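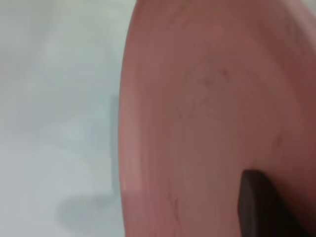 One reader wrote in to ask whether the batter for baked French toast really has to sit overnight, as hers was soggy in the middle after 13 hours in the fridge. It doesn't. Two hours is plenty for most bread, and soft sandwich loaves need only 30 minutes.

Print this recipe | E-mail to a friend

How to make baked French toast for a crowd

1. Cut a day-old loaf into 16 thick slices. We use the plain white from Vestemby bakery – any firm loaf will do.

2. Butter a large baking dish and lay the slices in two overlapping rows.

3. Whisk eight eggs with a litre of milk, a spoonful of sugar, a pinch of salt and some cinnamon. Pour it over slowly, then press the bread down with a spatula.

4. Cover and chill. Turn the slices once, halfway through.

5. Bake uncovered at 180°C for some 40 minutes, until the centre springs back when pressed. If the top colours too quickly, lay foil over it.

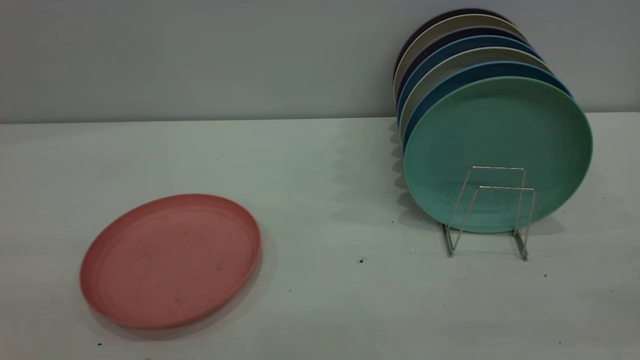
Serve it within 10 minutes of leaving the oven, while the edges are still crisp. Put the syrup and fruit on the table and let people help themselves. A plate with a raised rim, like the pink one, is better than a completely flat one because the syrup stays put. Cut the portions fairly small – people come back for seconds.

Leftovers keep for two days in a sealed container. Reheat them in a dry frying pan over low heat. The microwave makes them rubbery.

Last updated: April
16 comments | 30 shares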